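Collecting flower-handling demonstrations without losing your mind

Posted by Recep Aksoy
Part 2 of the Henmont notes

Part 1 dealt with mounting the wrist cameras and swearing at the cables. By now you should have a live picture from each wrist and a robot that goes roughly where you send it. Next comes recording, the bit that ends up in the methods section as a single sentence.

We use artificial flowers. Real ones wilt by lunchtime, and the Grinthorpe budget has no line for roses.

1. Lay out the stems. Put single stems side by side with the cut ends towards the gripper. Keep bunches to one side, or the policy will learn that everything is a bunch. Change the layout between episodes. You will believe you are doing this at random. You are not, so use the shuffle script.

2. Open the gripper fully before you press record. Zixuan Yao went through our first batch and found 117 episodes that began with the fingers half closed. They were all mine.

3. Grasp low on the stem. A grasp near the bloom looks splendid and then hides the container at the moment you need to see it.

4. Approach slowly, and pause before you let go. The pause gives the model a clear state to copy. Five frames will do. More than that and it learns to dither, a skill it can pick up without our help.

5. Label failures as failures. It is tempting to bin them. We kept ours, and of 2,478 episodes in the Horley set, 1,242 went into training as clean successes. The rest are used by the Song scorer, our small network that guesses whether a grasp is about to go wrong. It is gloomy and usually right.

6. Check the wrist views before you pack up. Clear containers are the worst, as their walls all but vanish against a pale background. If you can't find the rim yourself, don't expect the network to.

Compare your own views with these:

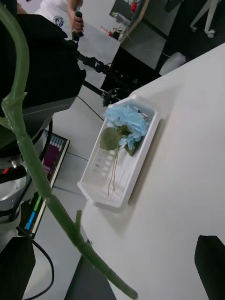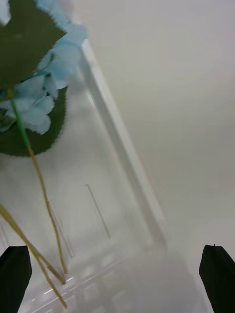
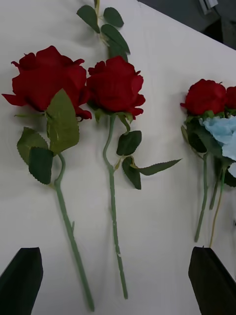
Wrist views with artificial flowers: tray (first), clear container (second), single roses and a small bouquet (third).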